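Trulitz Footwear Components
Interim progress report, Sarville finishing room
Prepared for the Oshima Small Manufacturers Program
Reporting period ending January

1. Work completed

The finishing room has been rearranged to the layout approved in the funding agreement. The yellow workbench is now the only laying-out surface for black shells. Shells were previously set down on whatever surface was free, and the left and right forms were mixed before inspection. They now go onto the panelled top singly, with a gap between pieces, and are not stacked at any stage.

The lower shelf along the side of the bench has been reserved for small items. Loose fittings are no longer kept on the main top, where they had marked the semi-gloss finish on a number of shells during the first month.

2. Inspection step

Each shell is checked upright before it is released to packing. The check covers the top rim, the raised central ridge and the light-grey stripe. Inspecting shells flat was discontinued after the Testthorpe trial, in which 11 pieces passed flat and were then rejected upright for distortion at the rim. A flat-topped box at a convenient height is sufficient for the purpose, and no dedicated stand has been purchased. The amount budgeted for stands ($215) remains unspent and we request approval to move it to lighting.

3. Lighting

Shadow across the upper surface continues to hamper inspection of darker pieces. The sheen on the lower side of a shell can be mistaken for a rub mark under the present fittings. Two diffuser types have been quoted. The preferred type carries a lead time of 24 working days and the order will be placed once the transfer in section 2 is approved.

4. Outstanding items

The seams between bench panels collect dust and lint. Wiping down at the end of the shift has not been adequate, and a second wipe at 11 a.m. has been added to the room schedule. A sealing compound is being tested on an offcut for colour match and resistance to the cleaning fluid.

The written procedure for handling by the rim is in draft. It requires that a shell be held from the side with the fingertips over the top edge, and that the heel tab not be used as a handle. Gobnait Hanrahan will circulate the draft to the finishing and packing staff for comment.

5. Next period

Install diffusers, complete the seam sealing and issue the handling procedure. Rejection records will be supplied with the final report in the format set out in the agreement. 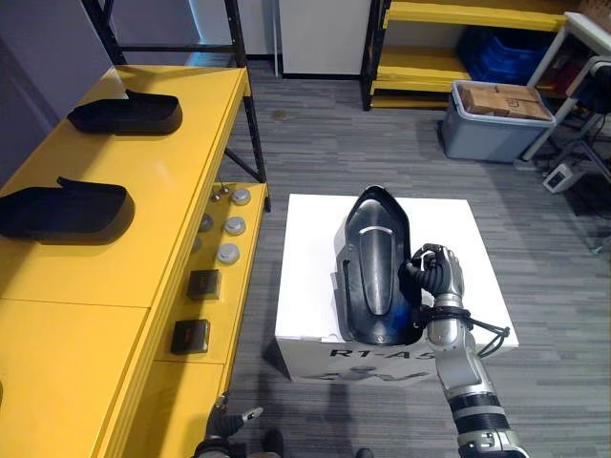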